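Jernstead corps to fold weekly linen service into Irnalgate hall

2020-09-14

The Jernstead corps will move its linen and bedding distribution to the Irnalgate hall, Captain Ezequiel Vidal confirmed. The program supplied 300 households in July.

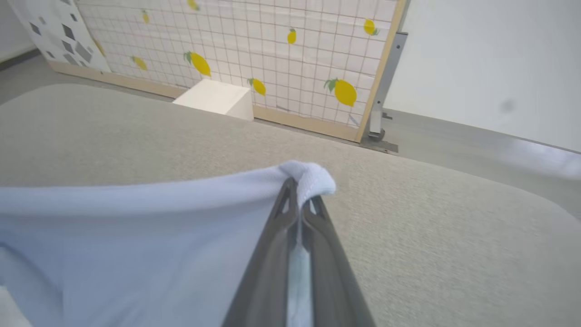
Prayer meetings keep their current schedule at both sites. Distribution will run in 2 sessions, with 16 households booked per session. Donated items must be clean and sorted by type before drop-off; soft cloths in plain colors, such as light blue, are accepted along with sheets and towels.

Ruairí Ní Chonaill will handle bookings. The hall has shelf space for more than 600 items.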